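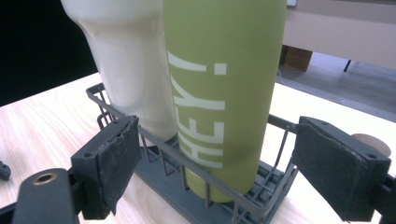
Skander Folding Loom
Rigid heddle loom, 26 inch weaving width, £624
Designed by Gerardo Serra, made in the Ferance workshop

We've wanted a loom like the Skander in the shop for years, and now we've had one at the back of the room since November we can't stop using it. It's a rigid heddle loom with a proper weaving width, it folds with the warp still on, and it's quiet enough to use while someone is watching telly next to you. If you've been weaving scarves on a narrow frame and wishing for a bit more room – tea towels, cushion covers, cloth you can cut and sew – this is a lovely step up.

What's so good about it

The fold, first of all. Most folding looms ask you to slacken everything off and then wrestle the beams past each other. With the Skander you let off the front pawl by one click, lift the two side knobs and the whole thing closes like a book. Your weaving stays where it was. Open it again, click the tension back on and off you go. Obinna Balogun teaches our beginners on Monday evenings and carries his home on the bus, half-finished blanket and all.

Then there's the tension. Gerardo has put ratchets on both sides of the cloth beam, so it doesn't creep when you beat hard, and the teeth are finely cut, which means you can go up a tiny bit at a time. Linen weavers will see why we're pleased! Linen has no stretch to speak of and a coarse ratchet always leaves you either slack or straining.

The heddle sits in deep slots with an up position, a down position and a neutral rest. It doesn't drop out when you lean across to find your shuttle. There's a second pair of slots behind the first, so when you're ready to try two heddles (double-width cloth, finer setts, simple lace and so on) you won't need a conversion kit, just the extra heddle.

In the box

Loom frame in beech, flat packed and already sanded
One 26 inch heddle, 10 dents to the inch
Two stick shuttles
Warping peg and two clamps
Threading hook
Apron sticks and cords
Printed instructions with drawings for every step

Putting it together

Allow 20 minutes for this, and a bit longer if you like to read everything twice. All you need is a cross-head screwdriver. The frame comes bare, so if you'd like to oil or wax it, do that before you screw it together and give it a couple of days to dry. Ikechukwu Akande in the workshop uses plain beeswax polish on his and rubs it up once a year. Keep wax away from the ratchets and from the heddle slots, where it picks up fluff.

Where to weave

You can use the Skander on its own floor stand (sold separately) or on any steady table. The back rests on the tabletop and the front edge sits in your lap, and there are two shallow notches underneath that catch on the table edge and stop it sliding. A kitchen table is ideal. Glass tops are fine too, with a tea towel laid under the loom to save the frame from slipping. For direct warping you'll want a second table or a shelf to clamp the peg to, as far away as your warp is long. 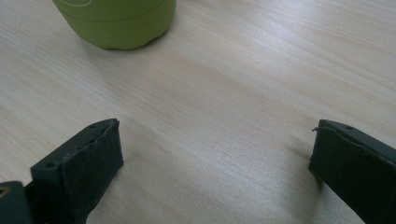
Pale wooden tabletop with a fine, close grain.

Choosing your yarn

The heddle supplied suits double knitting wool and middling cottons. For a first warp we'd go for a smooth wool with a bit of give, in a colour you can see easily when you're threading. Save the mohair for later. If you want to work with finer cotton, add the 12.5 dent heddle, and for chunky rug wool there's a 5 dent. We sell all of them separately, and heddles from the older Ferance looms fit as well, as long as they're the 26 inch size.

Onyekachi Yusuf wove our shop sample, the blue and rust check hanging by the till, with Bulbridge two-ply in the warp and odds and ends in the weft. Bulbridge comes on 3000 metre cones, so one cone goes a very long way on plain weave. Please do come in and handle the sample. It's been washed plenty of times and only gets nicer.

Looking after it

Dust it with a dry paintbrush, especially round the ratchets. Don't leave it against a radiator or in a conservatory in full sun. If you're putting it away for more than a few weeks with a warp on, ease the tension right off so the cords don't stretch. Spare cords, pawls and knobs are all kept in stock, and Suleiman Abubakar can post them out the same day if you ring before noon.
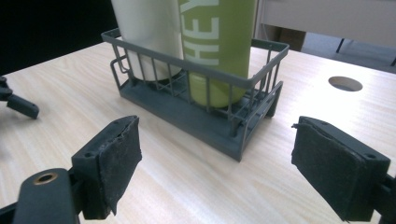

Can I put a long warp on it?
The beams will take up to five metres of double knitting weight wool, wound on with sheets of brown paper between the layers. With finer cotton you can go longer, but keep an eye on the gap between the full back beam and the heddle, as a fat roll of warp makes the shed smaller.

Goes well with

Skander floor stand, with a footrest and a tilting top
Ekwueme boat shuttle, slim enough for the rigid heddle shed, with one bobbin
Padded carry bag with a long pocket for heddles and sticks
Pick-up stick set, two lengths

We'd get the bag at the same time if you plan on going to classes or guild meetings. The floor stand can wait until you know where you like to sit.

Delivery and trying one out

Looms go out in one long carton by courier and need a signature. If yours arrives with a damaged corner, send us a photo before you build it and we'll replace the part. You're also very welcome to come and try the Skander before you buy. There's always one warped up in the shop, and you can weave a few inches on whatever is on it that week. The cloth ends up as bunting, so wobbly edges are absolutely fine!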